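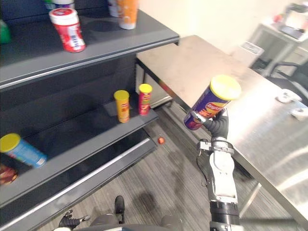 Oltden 2114 Metal Shelving Unit: Review

I bought the Oltden 2114 to hold snacks and small groceries. It replaced an old Niltetti rack with wire shelves, where anything narrow sooner or later leaned into a gap between the wires. The Oltden has metal shelves in dark gray, each with a thin light-gray lip along the edge. I've been using it since December.

Assembly

It took me 40 minutes working alone. The instructions are one folded sheet with drawings and very few words. The drawing for the second step shows the shelf from underneath and I put the first one in upside down. The lip should face up. Once I had that straight, the rest went together quickly. All the hardware was in the box, plus one spare bolt.

You need your own screwdriver. Put the bolts in loose, stand the unit up where it's going to live, and tighten everything there.

What it holds

Mostly chips in cans, the tall slim kind with yellow lids. They stand upright near the front edge without trouble and I can pick one out with one hand. You can also lay a can down at an angle on a lower shelf if you don't need every inch of space. Cup-shaped containers and wider tubs go on top.

The lip is low. It will not stop a can that gets knocked hard, and a ball or anything else that rolls can go right over it. For standing cans it's enough. If you want to store loose round things, put them in a bin first – the shelf alone won't keep them in.

The gaps between the shelves are a fixed height, and I would have paid a little more for adjustable ones. Slim cans fit with room to get your hand in. Cereal boxes don't, at least not the family size, so mine are still in the kitchen cabinet.

Finish and cleaning

The dark gray shows dust after a few days, more than the old white rack did. A damp cloth takes it off. Chip crumbs collect in the corner where the shelf meets the lip, and a dry paintbrush gets them out faster than a cloth does. There are no scratches on mine so far.

At floor level

I keep the floor in front clear and sweep there when I do the shelves. It's gray with fine lines in it, and crumbs are hard to spot until you're down close. Along a metal rail they're worse, so I use the narrow vacuum attachment and run it the full length.

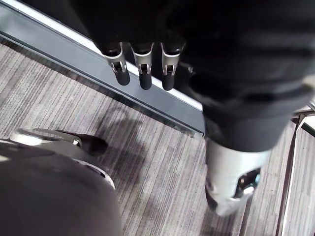
The metal rail at floor level, with the light strip along its upper edge.

Compared with others

I looked at the Van Acker unit before buying. It has deeper shelves and a taller lip, and it would suit heavier things like jars and paint. For cans the extra depth only means a second row you can't see. The Irereo was cheaper, but the shelf edges were bare folded metal and felt sharp in the store.

I'd buy the Oltden again for this job. For tall boxes, get something with shelves you can move.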